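Steltunex Cable Storage Trial
Progress report to Plilier, March

1. Scope of this report

This report covers the second stage of the storage trial at the Gillau site. The grant pays for a consistent method of sorting, coiling and boxing loose cables at the end of each working session, and for the containers and labels needed to do it. Work in this stage concentrated on three tasks: testing the container type, fixing a coil size for each class of cable, and drafting the written packing procedure. The inventory from the first stage is complete and was sent separately.

2. Status of the inventory

The inventory lists 207 cables, sorted into 5 classes by length and jacket type. Adapters and short jumpers are recorded on a separate sheet and are not included in that figure. Of the listed cables, 22 were set aside for disposal because of damaged connectors or worn jackets. Disposal is on hold until the site confirms that no spares are needed from the lot.

Braided cables have been given a class of their own. Their jackets are stiffer than the plain black ones, and they do not hold a tight coil without a tie. Early attempts to store both kinds together led to longer retrieval times, as the plain cables worked their way through the loops of the braided ones.

3. Containers

Opaque boxes were used in the first stage and have been withdrawn. Users at Gillau opened several boxes before finding the right one, and labels alone did not correct this. Clear plastic bins replaced them at the start of this stage. The contents can be checked from the side without lifting or unstacking anything.

The packing position is the middle of the table. The bin stands there, with coiled cables to its left and unsorted cables to its right. Sorting moves from right to left, and a cable enters the bin only after it has been coiled.

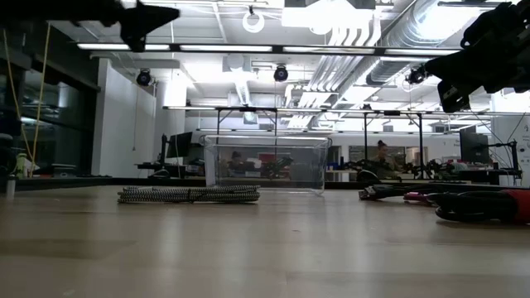

Văduva asked whether the braided cables need to be coiled in a round shape at all, given that a long flat loop takes up less height and can be laid along the wall of the bin. The same comment noted that round coils of stiff cable tend to spring open once the bin is moved.

We accept the point. The draft procedure now specifies an elongated loop for the braided class, laid flat, with one tie at the middle. Round coils are kept for plain cables. The change has no effect on the number of bins ordered, but it does change the packing order: flat loops go in first and round coils go on top.

4. Packing procedure

The draft runs to two pages and has been tried at the end of each session for most of this stage. The steps are as follows.

Separate the tangle by hand before pulling any single cable free.
Remove small loose items from between the cords and place them in the parts tray.
Check both connectors on each cable.
Coil to the size given for the class and close with one tie.
Pack by class and note the bin number on the sheet.

A full pass takes some 20 minutes for one person. Most of that time goes to the first step. Cables wrapped around other objects during the session add to the delay, and the next draft will ask users to unwrap these before they leave the table.

5. Open items

The coil size for the longest class has not been settled. The present size fits the bin but leaves the lid slightly raised. We will either reduce the size or order a deeper bin for this class only.

Labels printed for the first stage do not adhere well to clear plastic. A replacement stock has been ordered within the existing materials budget, and no extra funds are requested.

The disposal lot remains at Gillau pending a decision from the site.

6. Next stage

The final procedure, with the revised coil sizes, will be issued to all users after the label stock arrives. Retrieval times will then be measured again by the method used in the first stage – same classes, same table – and the results will be sent to Plilier with the closing accounts.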